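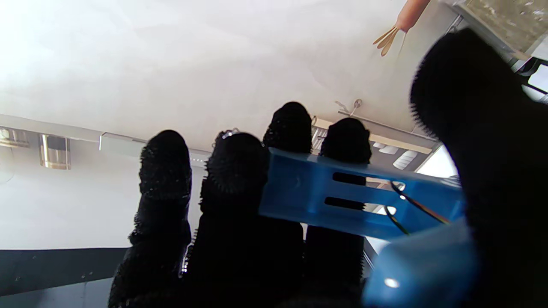
Figure 7.1 White ceiling with a long metal lighting track.

Chapter 7
Ceilings and Track Lighting

In this chapter you will learn:
how the colour and finish of a ceiling change the light in a room
what a lighting track is and where it is usually fixed
how to draw a simple ceiling plan
how to spot glare and deal with it

Key words: ceiling plan, finish, glare, lighting track, reflected light, spotlight, washed out

7.1 Looking up

Most people can describe the floor of a room they use every day. Far fewer can describe its ceiling. Ask someone where the lights are fixed and they will often point to the wrong place, even in their own kitchen.

A ceiling does several jobs. It hides the floor or roof above, it holds the lights, and it sends light back down into the room. In Chapter 6 we dealt with walls, which are broken up by doors, windows, shelves and furniture. A ceiling is usually the largest plain surface in a room, and small changes to it can be noticed from every seat.

The ceiling in Figure 7.1 is smooth and white. Towards one corner the light on it is so strong that the surface looks washed out, which means that the eye can no longer pick out any detail there. The metal track runs across the other part of the subject of this chapter, the fixing of lights, and we shall come to it in Section 7.3.

7.2 Colour and finish

A white ceiling reflects most of the light that reaches it. A dark ceiling soaks up much of it, and the room below will need more lamps, or stronger ones, to seem equally bright. This is why white and off-white are common in classrooms, workshops and offices.

Finish matters as well as colour. A matt paint scatters light in all directions and gives an even result. A gloss paint acts more like a mirror, and you may see the shape of each lamp in it. Gloss also shows up every bump in the plaster. For these reasons matt paint is the normal choice overhead, and gloss is kept for woodwork.

When the reading room at Ilcombe was redecorated, the old cream gloss was covered with two coats of matt white. The lamps were not changed. Readers at the long table no longer saw bright spots above them when they leaned back, and the desk lamps at the far end were used less often. We return to this room in the exercises at the end of the chapter.

7.3 The lighting track

A lighting track is a long metal channel fixed to the ceiling or hung a short way below it. Conductors inside the channel carry the electricity. Lamps can be clipped in along its length and, in most systems, turned to point where they are wanted.

The main advantage is that the lamps can be moved without cutting new holes. A shop that changes its displays in May can move its spotlights on the same morning. The main drawback is that a track is always on show. It makes a strong line across the ceiling, and the eye follows it, so it should be placed with care. A track set parallel to a wall looks settled. One that is slightly out of line will look like a mistake.

Fitting a track is work for a qualified electrician. The designer's part is to mark its position clearly on the plan.

7.4 Drawing a ceiling plan

A ceiling plan shows the ceiling as if it were reflected in a mirror lying on the floor. Left and right therefore match the floor plan, and one can be laid over the other.

Begin with the walls, drawn at the same scale as your floor plan. Add the windows and doors in thin lines. Draw each track as a narrow rectangle and each lamp as a small circle, with an arrow to show which way it points. Write the distance from the nearest wall beside each track.

Activity 7A

Choose a room at home or at school and draw its ceiling plan from memory. Then go into the room, look up, and correct your drawing in a different colour. Keep both versions, as you will need them in Section 7.6.

Activity 7B

Stand in the doorway of the same room with the lights on. Note any part of the ceiling that is too bright to look at comfortably. Move to the opposite side and look again. Mark these places on your plan with the letter G, for glare.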